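4.2 Laundry handling in furnished bedrooms

The Stonditz protocol treats garment folding as a tabletop task: one item, flat, on a plain surface of known height. None of these conditions held in the homes visited for the Nollmont set. We therefore scored 62 bedroom episodes separately, with a time limit of 40 s for each fold.

The Kulis policy finished a fold within the limit in 25 episodes. Most of the remaining runs failed at the first grasp. The policy closed on the bedding together with the garment, or picked an inner crease instead of a hem. Dark cloth was the harder case – its folds give little shading, and the corner detector of Hinrichs returned no usable candidate in 20 episodes. Printed bedding added false corners, mainly at the edges of large characters.

Fig. 6 shows the kind of layout involved. Black fabric lies in loose folds on a quilted spread, with towels and pillows on the same bed.

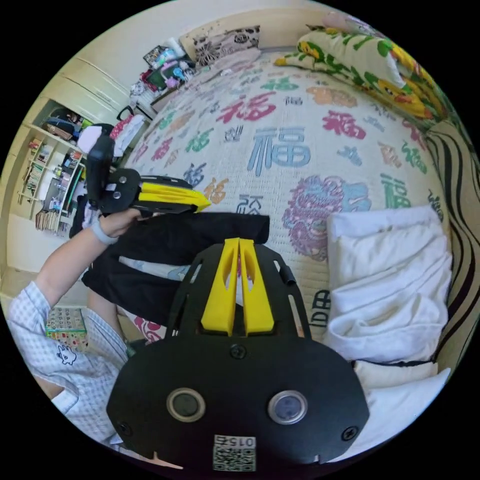
Figure 6. Bedroom episode with two hand-held grippers, black fabric and a bedspread printed with "福" in several colors.

A human operator using the same fingers completed almost every fold, so finger geometry alone does not explain the gap. Grasp selection on soft, patterned supports remains open, and we do not consider the chore solved at this level of clutter.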